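Small parts, hard surface

Repairing and boxing earrings at home on a stone-look top

21st April

Most earring repairs are a matter of one bent wire, one open ring or one pearl that has come off its peg. The work takes a few minutes. Finding the parts afterwards can take a good deal longer, and the surface underneath has more to do with that than the tools.

Patterned stone and stone-look tops are now common in kitchens, hallways and spare rooms, and a lot of jewellery gets fixed on them. They are flat, they wipe clean and they do not snag a wire. Against that, they are hard enough to chip the nacre of a dropped pearl, and a small part that lands on one will bounce before it settles.

The pattern is the larger problem. Grey with gold veining is a popular colourway, sold by Tunar and Abernathy among others, and gold is the colour of most of the parts in question. An earring wire is a thin curved line. So is a vein. When the two lie close together the eye follows the vein and passes over the wire, and glare from a single overhead lamp makes matters worse by washing out one patch of the top while leaving another in shadow.
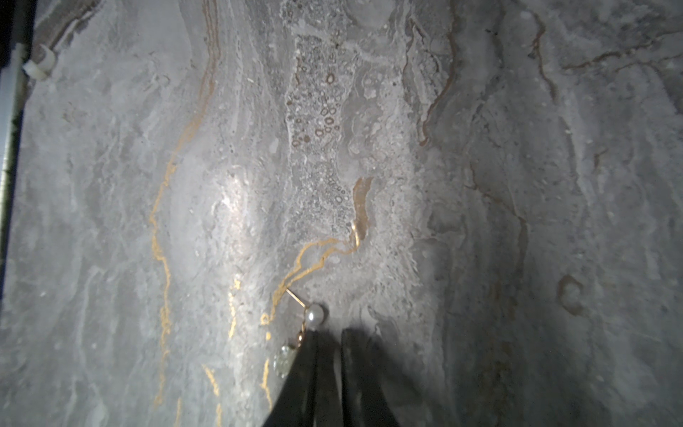
What is the best way to find a gold-coloured part on a gold-veined top?

Light it from the side. Put a torch flat on the surface and turn it slowly. Veining is level with the top and throws no shadow, while a ring or a wire stands up from it and does.

Colour contrast is the other remedy. A square of plain dark felt, 200 mm on a side, is large enough for one pair and small enough to lift by its corners with everything still on it. White felt suits oxidized silver but hides pearls. Black hides very little apart from jet and onyx. Felt also stops the bounce, which a placemat or a sheet of paper will not do.

Lighting for the repair itself should come from two directions. One lamp at the left and one at the right, both below eye level, will flatten the glare on a polished top and fill the shadow cast by the hand. A frosted bulb is preferable to a clear one.

Order of work

Open rings sideways, never outward. A ring pulled outward loses its round shape and will not close flush. Close it the same way, taking the ends slightly past each other and back again so that the metal holds tension.

A loose pearl is usually a glue failure. The pearl is half-drilled and sits on a short peg in a cup. Scrape the old adhesive off the peg, clear the hole with a pin, and use a two-part epoxy in the smallest quantity that will cover the peg. Leave it overnight, pearl upward. Do not use instant glue -- it goes brittle and can bloom white on the fitting.

Screw-fixed pieces need a screwdriver whose blade fills the slot. Most household sets stop one size too large, and an oversized blade rides out of the slot and scratches the face. The Zorkby slotted driver in the 2 mm size fits the majority of clip-back screws. Hold the piece still on the felt, press down, and turn with the fingertips only.

Keep tools at the back of the table and parts at the front. A driver laid among the parts will roll over them sooner or later, and picking it up is the moment when a ring goes on the floor.

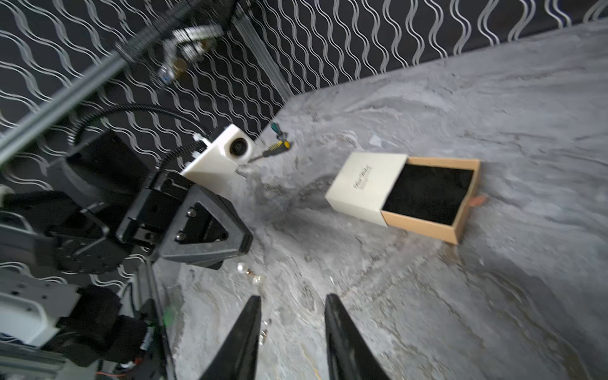

Tullelum, a reader who wrote in after our November piece on storage, disagrees with the advice to box earrings as soon as they are mended, and would rather see them hung on a rack for a day so that a weak joint shows itself before the piece is put away.

There is sense in that for drop earrings, where the joint carries weight. Studs gain nothing from it. Either way, pearls should not stay on an open rack for long, as dust and hairspray both dull the surface.

Boxing

A sleeve-and-tray box is adequate for one pair. The padding matters more than the shell. Velvet over foam grips a post well, though a long drop needs a slit at the top and enough depth below that the lid clears it. Slide the sleeve on with the tray level. If it drags, the piece is sitting too high.

Pearls want a little moisture in the air. A relative humidity between 50 and 70 per cent is suitable, and a sealed plastic bag is a poor choice for anything beyond a short trip. Cardboard breathes and does no harm.

Before the felt is shaken out, go over it once more with the torch. Spare rings and backs can go in a lidded tin with the driver, ready for the next pair.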